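Noticeboard > Work and volunteering > Kitchen help

Bread and soup people wanted at Jimis

We're looking for 2 warm-hearted souls to join our Thursday lunch kitchen at Jimis, where we feed up to 40 neighbours a week (and usually a few more when it rains!). You needn't be a trained cook. If you can peel, stir and chat all at once, you'll be very welcome, and Shadi Salameh will happily show you how we do the rest.

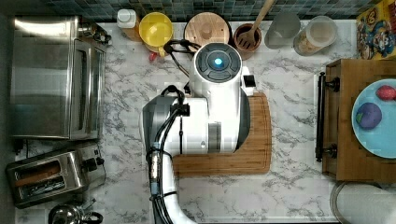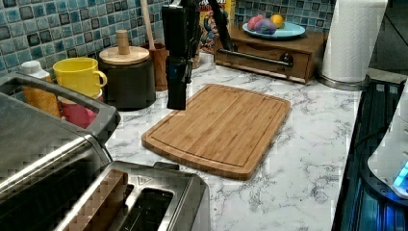
The work is paid, 13 hours a week, with lunch thrown in and a good long tea break, which we guard fiercely. Mornings go on onions, carrots and an awful lot of bread, so you'll spend them at a cutting board, the sort with a groove round the edge to catch the juice, and by noon you'll be ladling and buttering with everyone else. It does help if you like people and don't mind an apron that has seen some beetroot.

To apply, drop a note to Pascual Durán at Jimis and tell him a bit about yourself and what you love to cook. Please write by 2021-12-26 – late notes from slow writers will still be read kindly.

Recent notices
Allotment share at Fakport
Evening driver, Núñez bakery
Choir seeks altos, Skutura hall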